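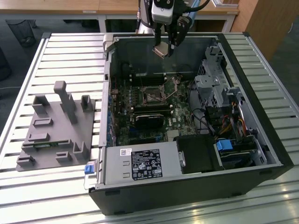
The practice PC on its side, panel off, with the gripper holding a small bent metal part over the back of the case.

I've had the Hurnulberg teach kit on my bench since October and I've finally stopped swearing at it, so it seems fair to write it up. Short version: I like it a lot, the handle is brilliant, the software needs another few months in the oven, and I'd still buy it again at 1,995 (pounds, before VAT, and no, I didn't get it free).

For anyone who hasn't come across it, the kit bolts on to an arm you already own and gives you two ways of showing it a job. There's a handle that clamps on near the wrist so you can drag the arm about yourself, and there's a leader, a small desktop copy of the arm that you waggle while the big one follows along. Both record into the same app. You don't get the arm or the gripper, and you don't get a bench, which caught out Shiuli Saha, who shares the workshop with me and thought she was buying the lot.

My test job is old desktop PCs. I do refurbishing, mostly tired office towers, and I wanted to see if I could get the fiddly bits of stripping and refitting recorded well enough for the arm to have a go. The tower I've been using to practise on is a black Dell, lovely and roomy as these things go, with a blue plastic tab on the power supply and another blue clip down by the drives. I printed a grey plate to sit next to it with posts and little slotted holders, so that each part has somewhere to live. Do this!! My first week was spent trying to teach pick-ups from a bare bench and it was hopeless, every part ended up at a slightly different angle and I was in a right mood by teatime.

Hand guiding first, then. The handle is the best thing in the box. It's got a squashy trigger for the gripper and a thumb button that locks the wrist while leaving everything else free, and that second button is worth half the price on its own. Bringing a bent bit of sheet metal in over the rear of a case wants a steady angle and a slow descent, and with the wrist locked I can just lean on it. My only moan is that your own arm is in the way. If you're recording from a camera as well, you'll get a lovely film of your sleeve. I ended up guiding from behind with my elbow up by my ear, like somebody changing a lightbulb in a cupboard.

The leader fixes that, and for anything with a camera I now use it nearly every time. It takes a bit of getting used to (I crashed into the drive cage more than once, sorry, drive cage) but after an afternoon or so your hands stop thinking about it. What you lose is feel. With the handle I can tell when metal touches metal. With the leader I'm going by eye, and a computer case is full of things to catch on. Cables are the worst! There's a red, yellow and black bundle down one side of mine and I've learnt to give it a very wide berth. Hurnulberg do a version with force feedback, but it costs a good deal more and I haven't tried it.

Now the app, which is called Prallness, for reasons I can't begin to guess. Recording is fine. You tap the foot pedal, do the thing, tap again, and it saves. Binning a bad take is two taps, nice and quick. Going back to trim one is a pain, though, because the timeline jumps to the start whenever you let go of the slider. Yayra Tsikata on the Clusteck forum found that the arrow keys nudge it along without the jump, and I've been using those ever since. It isn't in the manual.

How many goes does it need? I got something usable for one simple placement, holder to case, from 40 takes by leader. It gets there most of the time if the tower's where I left it and falls apart if I turn the case by much. The manual talks cheerfully about 1,000 takes for "varied" work and I can tell you I've not got the patience.

I borrowed the Pruitt handle from Rasmus Petrauskas for a weekend to compare. It's lighter and it looks smarter, but there's no wrist lock, and the trigger is either on or off, so thin parts get a proper pinch. Mine went back without a tear shed.

A few odds and ends. The clamp bolts want redoing after the first day. The pedal cable is too short if you stand up to work. Support were slow to answer but sent me a new clamp pad for nothing, so I can't grumble.

Four stars from me. It'd be five if they sorted that slider.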